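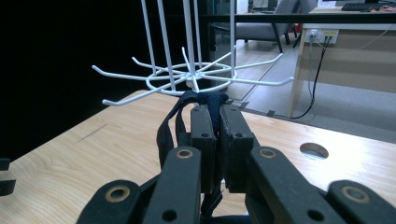
White wire hook rack on the table.

Moving our course certificates off PDF

08/07/2020

I look after the records system for a small training outfit, Fothergill, which runs short courses in bookkeeping and payroll. Until April every certificate was a PDF, built by mail merge and sent as an attachment. To verify one, an employer emailed us and somebody searched a spreadsheet. The median reply took 5 working days.

The replacement is a signed record per learner. Each record is a small JSON file holding the learner's name, the course code, the issue date and a hash of the assessment result. We sign it with a key held on a separate machine. The public half of the key sits on our website, so a checker can confirm the signature without writing to us.

I tried two hosted products first. Dokley had the better template editor but tied each certificate to an email address, and about 20 percent of our learners sign up with a work address they later lose. Varkari let the learner claim a record with a code instead. I went with Varkari for hosting and kept the signing in-house. 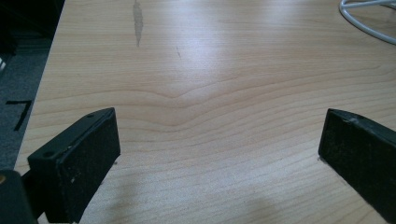
Desk, pale wood grain.

Loading the old records was the slow part. The spreadsheet had 489 rows. Of those, 279 matched a learner record on name and date of birth at the first pass. The rest had changed surnames, swapped day and month, or trailing spaces in the course code. A trim and a date parser fixed most of them. The remainder I did by hand over two evenings.

Canan Keskin, who teaches the payroll course, asked what happens when a certificate is issued in error. A signed file can't be recalled once it has been downloaded. We publish a revocation list, one record ID per line, and the verify page reads it on every check. The list is signed too, and carries an expiry time so that a stale copy gets rejected.

Key rotation is yearly. Old public keys stay on the site with their start and end dates, and the verify page picks the key by issue date. I had this wrong in the first version – it always used the newest key, which would have failed every older certificate at the first rotation. A test with a fake second key caught it.

Still open: the Astari course catalog uses its own codes, and ours don't map one to one. For now the record carries both fields, and the Astari one may be blank. I'll post the mapping script once the blank ones are filled in.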